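Surkel Grasp Planner: Set-Up Guide
Section 4. Teaching a Grasp on Thin, See-Through Bags

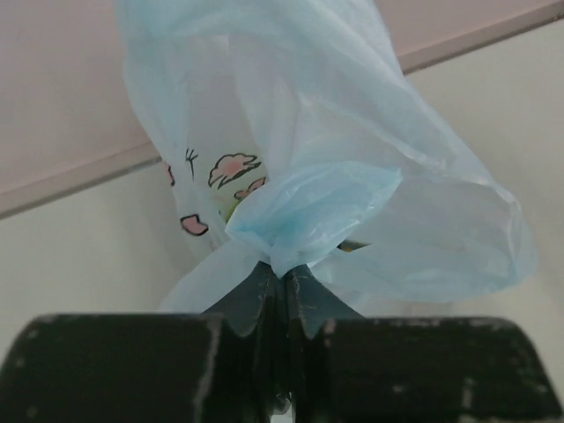

Page 271

Bags are a bit of a special case in Surkel, and we'd like to walk you through them slowly, so pour yourself a coffee before you start. A light-blue bag held by its knotted neck, with a printed item showing through the plastic, is the kind of grasp you'll be saving by the end of this section. The planner needs to treat the neck as the handle and leave everything above and beside it alone, loose flaps included.

Before you begin, make sure you've finished the wrist camera calibration in Section 3 and that the Geerts driver is running.

1. Open the Perception tab and choose Soft Items, then Film and Bags.

2. Turn on Translucent Mode. Without it, the segmenter tends to latch onto whatever is printed on the item inside (bright cartoon drawings are a real favorite!) and will happily offer you a grasp in the middle of the bag.

3. Jog the arm until the neck sits between the jaw tips, then press Mark Neck. Take your time with this one.

4. Set Close Force to 4 and Hold Delay to 200 ms. These are good starting values, and you can fine-tune them later on the Grasp page.

5. Press Close, then Save Grasp. Give it a name your coworkers will recognize.

6. Run Replay at slow speed and watch the mask overlay all the way through. The outline should follow the whole bag, tails and all.

Note: If the outline jumps to a straight line on the wall behind the bag, such as a strip of trim, open Background and press Relearn with the gripper empty. Hilde Vanhove at our Meredthorpe office wrote a nice long help article on this, filed under number 1752.

Caution: Do not raise Close Force while the bag is in the jaws. Open the gripper, change the value, and close again. Thin film tears easily at a pinched neck.

Caution: Keep your hands clear of the jaw tips during Replay, even at slow speed.

Saved grasps show up in the Library under Film and Bags. To copy one to a second cell, see Section 5, Sharing Grasps.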